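The shelf finally has a home

If you were here in February you'll remember me whining about the counter at the shop. Two people could not stand behind it without somebody's elbow going into the gift wrap, and every time I needed the receipt book it was under something else. Well! I bought one of those slot-together wooden organizers, the kind that comes flat with all the little tabs, and I am a bit in love with it.

I'd been looking at the Bikden one for ages (Marjorie Sugden has it at her place in Diltdale and keeps her seed packets in it) but it was way too deep for my counter. The Cendura was prettier and cost almost 300 more, for a thing that holds pens. So I went with the Furnival, and it went together without glue. I did put one divider in backwards and had to whack it out again with the heel of my shoe.

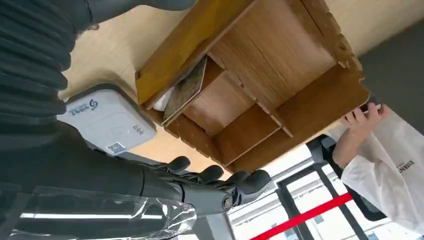

My big decision was to leave most of the cubbies alone for a while. I have a terrible habit of getting a new organizer and stuffing it full by lunchtime, and then it's just the same junk standing up instead of lying down. So the rule for now is that something only gets a cubby if I've reached for it twice in one day. The tape is going to make it. The stapler probably will too. The stack of old catalogs can go live in the back with the other old catalogs, and I don't want to hear a word from them.

The card reader stays out on the counter next to it, because customers need to get at it and I'm not having people lean over my shelf. I tried it on the other side first and kept reaching across myself like I was putting on a seat belt.

What I still haven't solved is packaging. The plastic wrap and the cardboard pile up so fast, and I can't make myself throw out a decent piece of cardboard. I've been folding it down and sliding it wherever there's a gap, and by Friday there are no gaps. Marjorie says to get a tall bin and be done with it. She's probably right, but a tall bin has to stand somewhere, and the only free spot is by the window where I like the light.

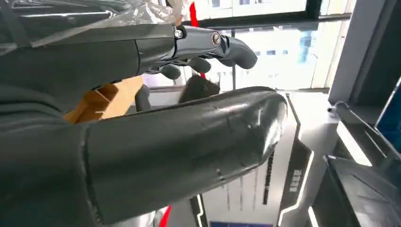 Cardboard and plastic by the big window, still waiting on that bin.

If you have a clever way to store flat cardboard in a small space, please tell me in the comments. I've already tried behind the door. The door won.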